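Can a machine open a drawer yet? "Sometimes," says the project lead at Skjelbred, who has spent 20 months teaching a simulated arm to do household chores. We spoke over a long lunch at the Drellcombe office, mostly about why the dull jobs are the hard ones.

The first problem is sight. A view from close to the fingers can give the software very little to go on. "You'd be surprised how often it's working from grey on grey," she says.

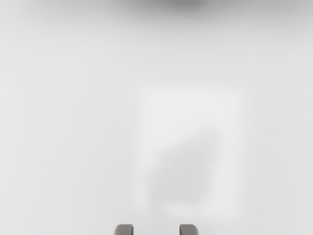
*Two fingertips against a pale, blurred surface.*

All of the practice happens in simulation. In April the team logged 3,395 attempts at drawers and counted 402 as clean. She won't dress that up. "It's a poor score. A child would beat it."
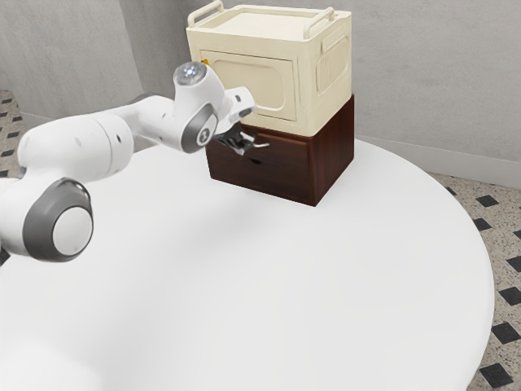 *The simulated arm at a wooden drawer unit, with a cream box on top.*

Handles are her main complaint. Straight bars are fairly easy, she says, but curved ones bring trouble — the grip that suits the middle of the bar is wrong near the ends.
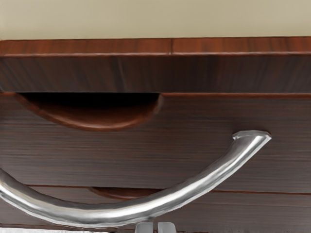
Then there is the pull itself. Too fast and whatever is stacked above may shift, too slow and the job takes longer than anyone would put up with. Her team allows six seconds. "At home you'd have your socks out by then," she says.

She would trust a machine with shop shelves before bedrooms, as shops keep their fittings the same from one branch to the next.

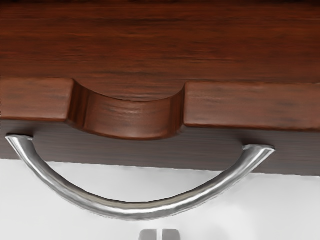
## What comes next

The team will move on to cupboard doors, then to a real kitchen. She gives no date for that.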